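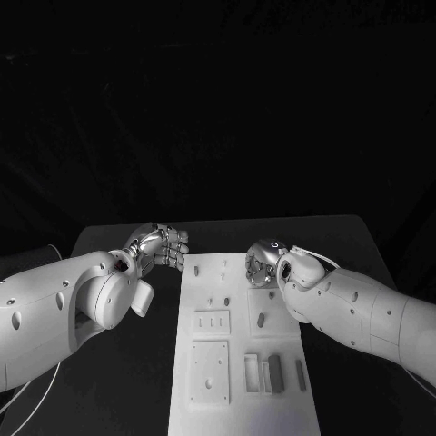

Evander Mowat
Project report, Equipment Planning for Automated Work Cells
Draft 2, July

My part of the group project was the budget. The question we were given sounds simple: should the teaching lab buy a pair of multi-fingered hands for its two-arm bench, or stay with plain two-jaw grippers and spend the difference on parts and spares? I went in thinking the hands would be hard to justify. I still think so, though less firmly than in my first draft.

The task everyone wants to use for the comparison is the fixture board, a white plate with slots, holes, pockets and raised pads. That worries me a little. A board like this has pegs and blocks of a few simple shapes, and a cheap gripper is made for simple shapes. If we buy fingers, we should be able to name a job that needs fingers. So far the request form only says "dexterous tasks," and I don't know how to put a price on that.

What I could price is below. All figures are in dollars and come from the quotes we collected.

Rilard two-jaw grippers, pair, with mounts: 3473
Tivitz spare fingertip set: 139
Majimbun cable clips and sleeves: 69

The quote for the hands came without a service plan, so I left it out of the list. A price with no repair cost in it isn't one I can compare with anything. I asked for the missing page twice. The lead time was given as around 8 weeks, which would put delivery past the point where our group could test anything.

Cables were the item I nearly forgot. They run along the outside of the arms, and the first budget had no line for them at all. It's a small amount next to the rest, but small lines are what push a student budget over.

I also looked at the Raltska rental offer. Renting the hands for one term looks good until you read who pays for a damaged finger – we do, at list price, and list price isn't in the offer. 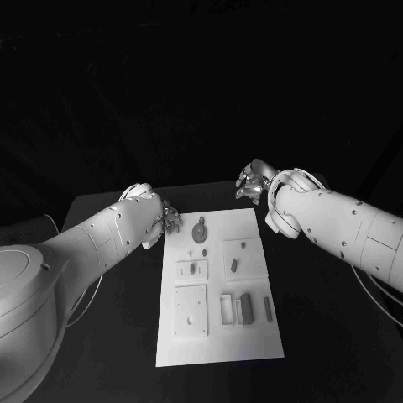
Mowat is pricing the wrong thing, according to a comment left on the first draft, and the real cost is the hours spent setting up each trial and putting the parts back. I agree that those hours belong in the plan. I don't agree that they favor the hands, as the comment goes on to claim. Setup time has to be logged for both options before anyone can say that, and we have no log for either.

My recommendation is to hold the purchase, get the service price in writing, and run the same board task with the grippers first.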